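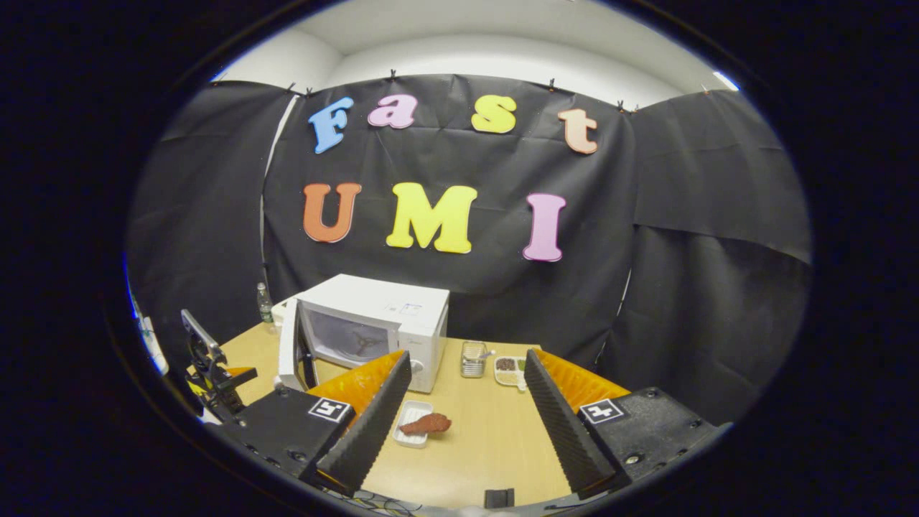 Kitchen Tabletop Helpers Wanted, Lumari Household Tasks Study

We're looking for people who like puttering around a kitchen! Lumari is putting together a new round of sessions about the small jobs that happen at a table every day: opening the microwave, putting a plate of food in, taking it out again, finding the right utensil, clearing up afterward. If you've ever reheated leftovers (and who hasn't), you already have the background we need.

What you'll be doing

You'll work at a wooden table in our small booth, with a microwave, a food tray and a few other ordinary kitchen things. Each session is made up of short tasks. You get a card that says what to do, you do it at your normal speed, then you put everything back and go again. One card might ask you to move a food tray into the microwave and close the door. Another might ask you to pick a utensil out of its holder and set it next to the tray. We do want lots of repeats, so it helps if you're the kind of person who finds that sort of thing relaxing. Several of us do!

The booth has a black cloth backdrop on three sides and is brightly lit. It's a snug space, and you'll be standing for most of the session. A stool is available for anyone who wants it, just tell us when you sign up so we can set the table height.

Who can take part

Anyone 18 or older who can comfortably reach across a table and lift a dinner plate. Left-handed people are very welcome, and so are people who cook every night and people who mostly live on toast. You don't need any research experience. Please tell us ahead of time about food allergies, as some tasks use cooked beans, rice and vegetables. You won't be asked to eat any of it.

Time and pay

Sessions run 2 hours with a break in the middle, and we ask each person to come in for 4 of them. You'll get $200 when you finish the set. If you have to stop early for any reason you'll be paid for the sessions you did. We have 31 places in this round. Morning and late afternoon times are both open, and Mylene Macapagal, who does the scheduling, is very good at fitting people around school pickups and odd shifts.

Your first visit

Come to the Pelupessy Building, side entrance, and ring for Lumari. Darmawan Setiawan or Halina Mazurek will meet you, go over the consent form and show you the table. The first half hour is all practice, so there's plenty of time to ask questions and get used to where things go. Wear sleeves you can push up and leave bulky bracelets at home. Coffee and tea are in the front room. Please keep your own drinks out there too.

We ran a shorter version of this in September and had a great time with it. People who came to that one can sign up again.

How to sign up

Send a note to Mylene at the Lumari front desk with your name, the times of day that suit you, which hand you use most and any allergies. Sign-up closes October 13, 2022. We'll write back to everyone, including those we put on the waiting list.

Questions about the study itself can go to Mircea Surdu, who leads it.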